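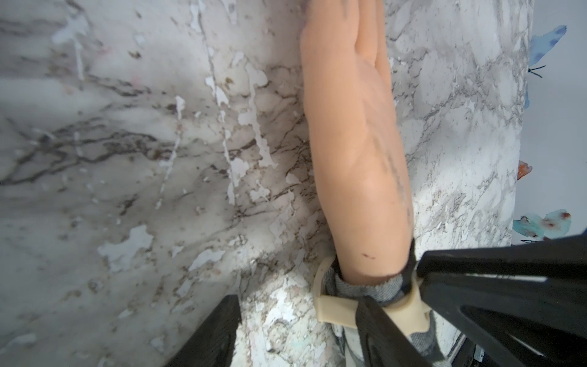 By our assembly correspondent
Politics & People | 7th April

The line outside Langat Hall starts forming before the cleaners have finished the steps. By the time the doors open it runs past the bus shelter and around the side of the old customs building, and the mood in it is closer to a ball game than a government meeting. People have brought folding chairs. A woman near the front has a thermos and a binder thick enough to stop a door.

They're here for open petition day, the one sitting in the Dikidport assembly's calendar when the agenda belongs to whoever turns up with enough signatures. I've covered politics in this town for a long stretch of my working life, and I will say it plainly: it's my favorite day of the session, by a mile.

The rules are simple enough to fit on the back of the visitor's pass. Collect 830 signatures from registered voters, hand them in at the clerk's window, and you get five minutes at the microphone in front of the full chamber. The minister whose department you're talking about has to be in the seat, in person, and has to answer before the assembly moves on. Deputies don't count. Written replies don't count. If the minister is abroad, the petition is held over and read first at the next sitting, in front of a bigger crowd, and most ministers have worked out that it's easier to change the flight.

When the idea was first floated, both main parties disliked it, for opposite reasons. The government side thought it would be hijacked by the opposition. The opposition thought the government would pack the line with friends. What came through the door was mostly drains, school buses and the ferry.

Oh, the ferry! If you live in town you can skip this part, but readers farther off may not know that the Irnico crossing carries nurses, students and half the fish market's staff over the bay every morning. Last July the transport ministry trimmed the early sailing without much of an announcement. A petition went around the terminal, the clinics and the night school, and it came back with more than 4000 names on it. The clerks had to borrow a cart.

I was in the press seats when it was read. The petitioner, a hospital porter still in uniform, used less than half the allotted time. The porter read out the old timetable, then the new one, then the hour the morning shift begins, and sat down. You could hear the air vents. The minister had arrived with a folder of passenger figures and opened it, looked at it, closed it again, and asked for a month to come back with an answer. The early boat is running now on a trial basis, with a decision on the permanent schedule still to come.

Not every petition ends that well. The Bradis market traders have been to the microphone in 4 sessions over the same question, which is who pays for the roof. The market stands on public land, the building was put up by a trust that no longer meets, and the lease is a document that two different lawyers have described to me, with real affection, as a swamp. Each time the minister for local government has promised a review. Each time the traders have come back with a fresh set of signatures and a slightly shorter speech. They're on this year's list again, third in the running order, and they've brought a large crowd.

What I love, and I know it isn't the sort of thing political writers are meant to admit to, is watching the members listen. On an ordinary day the chamber is half phones. On petition day they sit up. Some of it is nerves, with the public gallery full and the local radio taking the whole sitting live, but there's plain curiosity in it too. A backbencher from one of the hill seats told me that the school bus petition two years ago was the first time anyone had explained to the house how the route worked, stop by stop, including the bit where it turns around in a private driveway.

There are fair complaints. The signature bar is easy to reach in town and a real slog in the outer villages, where a volunteer may walk a full afternoon for a dozen names. The clerk's office has asked for a lower number in rural districts, and a cross-party group is looking at it. Others want online signing. The clerks are wary, having seen what happens to any form on the internet that asks for a name, but a small pilot has been talked about for the next session and I'd be glad to see it tried.

Then there's the length of the day. Five minutes each sounds brisk until you add the replies, the follow-up questions and the member for the harbor ward, who has never knowingly passed up a point of order. Last year we finished after dark, and the canteen ran out of everything but crackers. I stayed to the end and so did most of the gallery.

Doors open at nine. Visitors need photo ID, large bags go in the lockers, and the gallery seats on the left have the better view of the ministers' faces.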